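Teaching the Work by Hand: A Conversation With Katalin Bíró

May 28, 2022

Katalin Bíró joined the finishing department at Skekico as a cap inspector and packer. Since January she has led the company's demonstration group, whose 11 members record the handling tasks that the Bolter packing line is intended to take over. She met with the staff bulletin between shifts to discuss the change and its effect on her colleagues.

Ms. Bíró described the move as less abrupt than many had expected. "We were told in the fall that part of the line would be automated, and people naturally thought about their jobs," she said. "What came first was a request to show how the job is done. That was a different conversation."

Employees in the group work at a table with a gripper in each hand, repeating tasks they formerly performed with their fingers. Placing a cap on a stand, turning it and lifting it off again are recorded as separate exercises. A session lasts 90 minutes and is followed by a break away from the table.
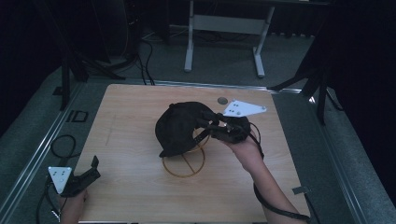 "The first week was humbling," Ms. Bíró said. "I have handled caps for 14 years, and I could not pick one up without pushing the crown in. You have two fingers on each side and no feeling in them. You learn to look at things you used to leave to your hands."

She noted that the work has made certain skills visible to management for the first time. Experienced packers approach a cap from the rear of the crown to protect the brim, a habit that did not appear in any written procedure. It has now been added to the training manual used for new employees.

The group has also raised concerns. Forearm fatigue was reported early in the program, and the length of sessions was reduced at the employees' request. Worn finger pads are a more recent subject of discussion, and Ms. Bíró has asked that operators be allowed to replace them on their own judgment.

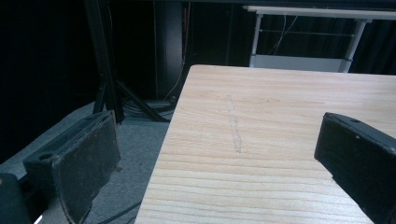
The wooden work surface between the two fingers of a hand-held gripper.

Zuleica Cordeiro, who represents finishing employees in talks with the company, said that questions of pay remain open. "The people doing this work are teaching, and their grade still says packing," she said. "We have asked for a new classification and expect a written answer."

Ms. Bíró supports that request. She does not expect every packing position to remain once Bolter is in regular use, and she has told her group so. Two of its members have applied for maintenance training.

"I would like them to have a choice about where they go next," she said. "Some want to return to the line. I have asked that their places be kept open until the recordings are finished."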